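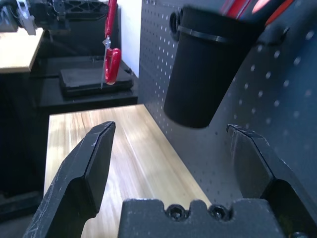 Figure 4.1. View from the wrist camera with the jaws open. Pegboard and tool cup to the right, bench top behind the jaws.

Handout 4: Learning a tool pick from wrist camera pictures
Module notes, robot handling, second half of term
Notes by Renji Hoshino, lab sheet by Arnel Galang

4.1 What this handout covers

Last time we looked at picking from a flat surface with a fixed overhead camera. In this handout the camera rides on the wrist and the parts to be picked are hand tools standing in a holder. The method is behaviour cloning: we record a person driving the arm, then fit a network that maps what the camera saw to what the person did next. You should know the least squares material from Handout 2 and the frame conventions from Handout 3 before you start.

The reference set for the exercises is called Moodley. It holds 409 demonstrations recorded on the bench at Ralodgate. A demonstration begins with the jaws open at a start pose and ends when the operator presses the stop key. Failed picks were kept and are flagged in the log file.

4.2 The wrist view

A wrist camera has one property that matters more than the rest: the fingers do not move across the picture when the arm moves. In Figure 4.1 the two fingers lean in from the lower corners, and the base block lies between them at the bottom. If the arm turns or travels with the jaws held at this opening, these parts keep their place and everything else shifts. The network can therefore read the offset between tool and jaws directly from the picture, without being told where the arm is in the room.

Three consequences follow.

First, camera calibration to the base frame is not needed for the policy itself. It is still needed for the scripted baseline in section 4.6.

Second, the fingers hide part of the work. In the figure the left finger covers much of the left side of the bench top. A small part lying there would be lost from view at this pose, and a policy that looks only at the current picture has no way of knowing about it. We return to this under history length.

Third, lighting changes with the arm pose. The wood shows washed-out patches near the left and centre. Patches of this kind should be expected to move as the wrist moves, and a network trained on few poses may treat them as landmarks.

4.3 Background and false cues

The pegboard has rows of small holes, which look like tiny white dots in the farther part and like larger, softer spots towards the right. A regular pattern like this is a strong cue for a convolutional network. With a fixed board and a fixed cup, the network can learn to steer by the holes and ignore the tool. The training loss will look good. The fault appears only when the cup is moved along the board.

Test for it as follows. Take a trained policy, move the cup to a new place on the board, keep the tool order the same and run the pick again. If the arm drives to the old place, the policy was steering by the board. On Moodley the first network we trained did exactly this. Random cropping by itself did not cure it. Recording with the cup in several places did.

The black cup raises a different problem. Its body is matte and nearly featureless, so there is little inside its outline for the network to match. The rim is more useful: the raised band just below it catches a grey highlight along part of its length. The red and orange-red on the tool handles is easier still, and a policy will often lock on to colour first. Keep this in mind when you read the saliency maps in the exercise.

4.4 Action representation

Let the pose of the gripper at step t be T(t), written in the base frame. The action is the relative pose

A(t) = inverse of T(t), multiplied by T(t+1)

together with one number g(t) for the jaw opening. Relative actions suit a wrist camera because picture and action are then given in the same moving frame. Absolute targets bring the room back into the problem.

The network predicts a block of 20 actions at once. At run time the first part of the block is carried out and the rest is thrown away when the next prediction arrives. Short blocks give jerky motion near the cup. Long blocks react late if the tool shifts on contact. The value above was chosen on the bench and has no deeper reason behind it.

4.5 Loss and training

The loss is the mean absolute error over the block, with separate weights for translation, rotation and jaw opening:

L = w1 e(translation) + w2 e(rotation) + w3 e(jaw)

Translation is in metres and rotation in radians, so the weights are not optional. With all weights set to one, the translation error is small in number and the network neglects it. Scale each part by its spread over the training set and then adjust w3 by hand.

Split the data by recording session. If you split by single pictures, near copies of the training pictures end up in the test set and the reported error means nothing. This was the most common mistake in last April's reports.

4.6 Result

Both methods were given 50 trials with the cup in places not used for recording. The task was to grip a named handle and lift it clear of the rim.

Scripted baseline (Kallex planner, calibrated camera): 20 successes out of 50
Cloned policy, relative actions: 28 successes out of 50

The gap is modest and the number of trials is small. Work out the confidence interval for each method before you say anything about which is better. The main fault of the scripted method was calibration error at the rim. The cloned policy had two faults: it closed the jaws too early, or it took the wrong handle when two stood close together.

4.7 Effect of history

Giving the network the previous picture as well as the current one helps with parts hidden by the fingers, but it also lets the network copy its own last motion. A policy of this sort keeps going straight when it ought to turn. Dropping the earlier picture at random during training is the usual remedy – use the drop setting in the Zekinar config file.

4.8 Exercise

Load the supplied policy and compute saliency maps for the test session. Mark the maps in which the pegboard holes carry more weight than the handles. Then retrain with absolute actions, all else unchanged, and compare the test loss and the path of the gripper over the last part of the approach. Hand in the plots, the config file and one page of text. State how you split the data.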